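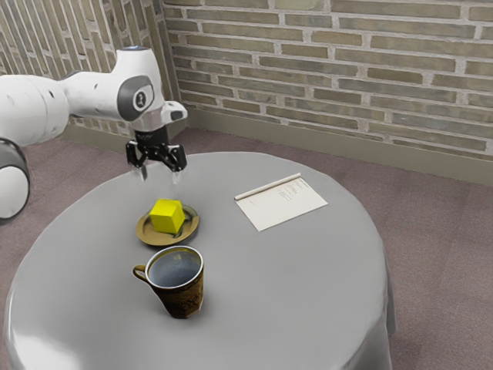 Figure 9.1 A simulated table task. The gripper is empty and clear of the cube, plate, mug, and paper.

Chapter 9
Faults at the Table

In this chapter:
Why an arm can strike a surface it was told about
Bright spots and false objects
Protective stops and how they are cleared
Writing the fault report

Chapter 8 dealt with arms that do the same motion all day. The positions are taught once, the parts arrive in a fixture, and a fault usually shows up as a missed part or a jam. The arms in this chapter work from camera views. They find an object, choose a grip, and move to a point that nobody typed in. When the choice is wrong, the arm can carry out every step correctly and still drive its fingers into a table.

Most of these tasks are first tried in simulation. A simulated arm can hit a simulated table all night without harm to anyone. The same program is then loaded onto a real arm, and any mistake left in it is now attached to a motor. For this reason the chapter moves back and forth between the two. A fault seen in simulation should be written up with the same care as one on the floor.

Opening case: the stop at Mwakyusa

The Mwakyusa packing site ran a sorting cell with a single arm and a two-finger gripper. The cell used a grasp planner called Nolix, set up by an outside firm, Wisden. The job was simple. Small items were placed on a covered table, and the arm picked them up and set them in a tray. Before delivery, Wisden ran the task 980 times in simulation and recorded no contact between the fingers and the tabletop.

On 1st May the arm was working at reduced speed, 200 millimeters per second, with the gate open for setup. Idrisa Mfinanga, the operator on that shift, had just put a block on the table and stepped back from it. The arm turned away from the block, moved to a bare part of the table, and went down. The fingers met the surface, the arm continued to push, and the controller tripped a protective stop. One fingertip was bent. Mfinanga was not touched, but his hand had been over that part of the table a short time before.

He cleared the stop from the pendant and started the cycle again. The arm did the same thing in nearly the same place. This time he pressed the emergency stop, locked out the cell, and called his supervisor.

The first explanation was a bad calibration. It was a reasonable guess. If the controller's idea of the table height is wrong by even a small amount, the fingers will reach too low on every pick. Technicians checked the height at several points and found it correct. They replaced the fingertip, reran the calibration anyway, and the cell worked well for the rest of the morning. In the afternoon it struck the table again.

Saskia Tawhiri, a test engineer at Wisden, asked for the stored camera views from each stop. The site had kept them for the afternoon stop only. In that view the planner had marked a pick point on an area of tabletop with no item on it. The mark sat in the middle of a bright patch where light from a high window fell on the glossy cover. The planner had treated the patch as a pale object and set a grip width to match it. The depth reading at that point was poor, as it often is on shiny material, and the planner filled in a height 20 millimeters below the real surface.

Two separate weaknesses met here. The planner was willing to call a patch of light an object, and the motion software was willing to accept a target lower than the table. Either one alone would have caused less trouble. A false object at the right height makes the gripper close on air. A target below the table, if refused, makes the arm wait and report an error.

The simulation had missed both. Its table had been given a dull finish with even lighting, so there was nothing bright for the planner to find. The 980 clean runs were true results, but they were results for a table that did not exist at the site.

9.1 What the Arm Knows

An arm of this kind has three sources of information about its surroundings. It has joint sensors, which tell it where its own links are. It has a model of the cell, usually typed in or measured during setup, which gives the position of the table, the walls, and anything else that does not move. And it has its cameras.

Joint sensors are very reliable and are seldom the cause of a strike. The cell model is reliable on the day it is made. Tables get moved, covers get added, and a folded cloth can raise a working surface without anyone thinking to tell the controller. Camera data is the least certain of the three, and in camera-guided work it is the source that decides where the arm goes.

A fixed camera and a camera close to the work see very different things. From across the cell, as in Figure 9.1, an object can be judged against its neighbors. The cube rests on a plate, the plate is on a cloth, and the edge of the table gives a sense of scale. A shine on the cloth at lower left is easy to take for what it is. Close up, much of this help is gone. One surface may fill most of the view, an object may show only part of one face, and a reflection can be as large as the thing the arm is meant to find.

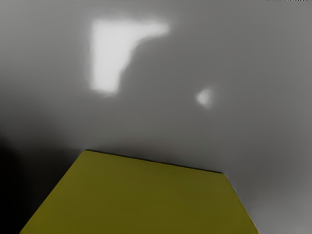 9.2 FALSE OBJECTS

Figure 9.2 was made in the same simulated setting as Figure 9.1. The bright patch at upper left has corners, a nearly straight side, and strong contrast with the gray around it. The yellow panel at the bottom has contrast too, but the view cuts it short. A program that looks for complete shapes with clear outlines might well prefer the patch.

A false object is anything the vision software reports that is not there to be picked up. Reflections are the usual kind. Shadows, printed patterns, stains, and gaps between two covers can also be reported this way. The opposite error, a missed object, is more common but generally less dangerous, as the arm does nothing or asks for help.

Three checks are used against false objects, and a cell should have more than one of them.

Second view. The camera is moved a short distance and the scene is read again. A real block keeps its place on the table. A reflection on a glossy surface will usually shift, change shape, or disappear.

Height check. The reported object must stand above the known table surface by some minimum amount. This check fails for very thin items such as paper, so cells that handle sheets need a different rule for them.

Floor limit. The motion software holds a lowest allowed height for the fingertips and refuses any target under it, whatever the planner asks for. This is set in the controller and should not be open to change by the planner. At Mwakyusa the limit existed in the software but had been left blank at setup.

The floor limit does not make the vision any better. The arm may still go to the wrong place and close on nothing. It keeps that mistake from becoming a strike on the table. It offers no protection to a hand resting on the table, and it is not a substitute for a gate, a scanner, or a rated stop.

Glare in simulation

Wisden later rebuilt its test with a glossy cover and a moving light. With the original settings, contacts appeared in the first 20 runs. The firm's simulator, Zenari, had been able to produce reflections all along, but the option slowed the tests and had been switched off.

When you read a simulation result, look for the finish given to each surface, the number and position of lights, and whether either was changed between runs. A report that gives only a success rate leaves these out. Ask for them in writing before the program is loaded on a real arm.

9.3 After a Protective Stop

A protective stop means the controller has measured something outside its limits. Clearing it removes the message and leaves the cause in place. In the opening case the second strike followed directly from the first restart.

Before clearing a stop:
Keep everyone out of the arm's reach.
Note the time, the program step, and the position of the arm.
Save the camera views and the planner's marked target.
Look at the fingers and the surface for damage.
Record the lighting, including sun from windows and any open doors.

If no cause is found, the arm may be moved only under manual control, at reduced speed, with the operator holding the enabling switch. A second stop of the same type within 2 hours of the first takes the cell out of service until it has been inspected. Section 9.4 gives the form used for the inspection and goes through each line of it, starting with the cell model.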